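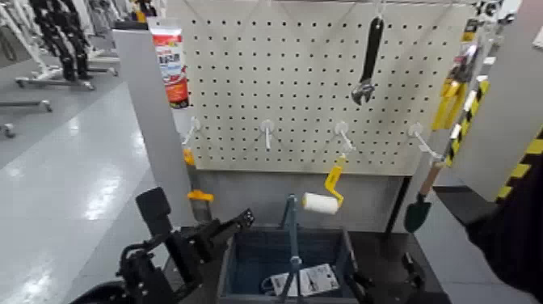
Do you need a different gripper for every kind of hand tool?

Two jaws of a decent length will cover most of a household tool rack, provided the pads and the closing force are chosen for the thinnest handle and the heaviest head on it.

Good morning. I'm Araba Sulemana, and I work on end effectors at Bundodari. This talk is the short version of our gripper comparison. The long version has all the tables in it, and Mawuli Odoi can send it to anyone who asks.

[Slide 2. Keep this one short.]

We compared two parallel grippers on the same arms with the same controller. The first is the Kunmont, which we have used since the start of the project. The second is the Rusu, which is lighter and closes faster. We changed the grippers and the pads and left everything else alone. Both were driven by the same operators, Kwame Nyarko and Ewurabena Kpodo, by teleoperation.

The task was pegboard work. Take a tool off a hook, move it clear, and hang it back up. We picked this because hanging is harder than picking. A tool can sit a little crooked in the jaws and still be lifted without trouble. Try to put the hole in its handle over a thin prong and the same small angle becomes the whole problem.

[Pause here. People usually want to ask about tolerance. Tell them it comes up on slide 5.]

We ran 200 trials with each gripper. A trial counted as good if the tool was on the hook and stayed there after the jaws opened and the arm backed off. Knocking another tool off the board counted as a failure, even if the first tool was hung correctly.

[Slide 3. Handles.]

Handles matter more than weight did at this scale. A paint roller is awkward because the frame bends away from the handle, so the cover swings when you lift it. A hand trowel with a wooden handle is easier to hold but can turn in the jaws if the pads are hard. A wrench is heavy at the jaw end. With the Kunmont we could grip lower and let the long fingers steady the tool. With the Rusu we had to grip closer to the middle, and Kwame changed his approach angle to suit.

[Slide 4. Wrist camera.]

The wrist camera turned out to be as important as the jaws. The head camera gives you the layout of the board, and that's enough to choose a hook. For the last part of the move the gripper itself tends to block that view, and the operator switches to the wrist.
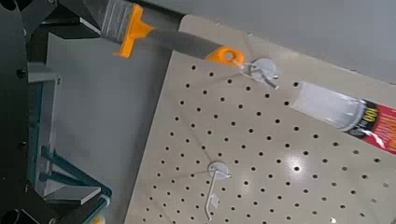
On the Kunmont the wrist camera sits far enough back that you can keep the end of the handle and the hook in view together. On the Rusu mount we first had it too close, and the operator lost the hook just before contact. We moved the bracket back and repeated those trials. The numbers in the long version are from after the move.

[Slide 5. Tolerance.]

The round hole in a brush handle gives you some play. How much depends on the prong. The approach that worked for both operators was to come in slightly high, line up the hole, push on, and then lower. Going in level and correcting sideways tended to catch on the end of the prong.

Shadows on the board were useful. Ewurabena used the shadow of the prong to judge how far off the board she was. Glare was the opposite, and we turned one lamp toward the ceiling to cut it down.

[Slide 6. Wear.]

Sverre Lunde at Surbridge ran the soft pads on a bench cycler for us. They went 2,000 cycles without splitting. The hard pads outlasted them, but a coated handle slipped more often in the hard pads, so we stayed with soft.

[Slide 7. What we chose.]

We are keeping the Kunmont for hanging tasks and using the Rusu for bin work, where speed helps and the final angle matters less. Swapping takes four screws and a connector, and you have to redo the camera calibration each time.

[If there is time, show the Wednesday clip of the trowel trial. If not, go straight to questions.]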